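Teaching by hand, week three

I got a few emails after the last post asking how the demonstrations get recorded, so I'll go through it. None of this is new if you work in the field. It was new to me in November.

The robot at Trurnero is a single arm on a cart. To show it a task, you have two choices. You can drive it by remote control, with a small handle that the arm copies, or you can leave the arm alone and do the job yourself with a hand-held gripper that has the same kind of fingers as the one on the robot. We tried the remote control first. It works, but I was slow at it. There is a delay you can feel, and I kept stopping short of things because I couldn't judge the depth. A good day was 50 recordings, and I threw out a lot of those.

With the hand-held gripper I can get through 70 before lunch. You squeeze, the fingers close, you move the thing where it needs to go, you let go. The camera on the tool sees what the robot's own camera will see later, so the less of me in the picture the better. I'm still working on that part.

Every recording begins with the fingers open over the table. I hold there for a moment before I reach for anything. If I skip the pause, the first part of the motion goes missing and Faseo, the software we use to sort the recordings, marks it as too short.
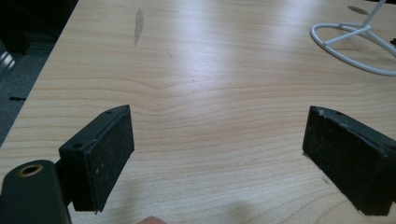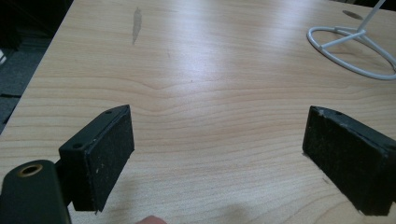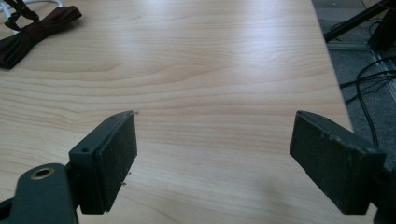
Fingers open over bare wood, nothing between them yet.

The table has its marks and I leave them there. I used to wipe it down and clear everything off it before each session, then a note in the Undia manual suggested leaving normal clutter around the edges. The idea is that the robot shouldn't learn that a task only exists on a spotless table. I move a few things between batches and that seems to be enough.

Light matters more than I expected. The overhead lights put a shine on the wood and it shifts as the tool moves. I haven't done anything about it except record at different times of day.

The pads wear too. The spare set came from Tomić and I haven't fitted it. I want to finish this batch on the same pads first, then do a short batch on the new ones and compare.

My wrist gets tired before I do. I now stop for 8 minutes after each batch, and the last recordings of the day look less sloppy than they did. You can tell from the playback when I was rushing – the fingers come down at an angle and I correct at the last second. Those get deleted.

Saturday I'm going to run three short batches with the table turned the other way and see what the arm makes of it. I still owe a post on how the sorting works, and that one will probably come first.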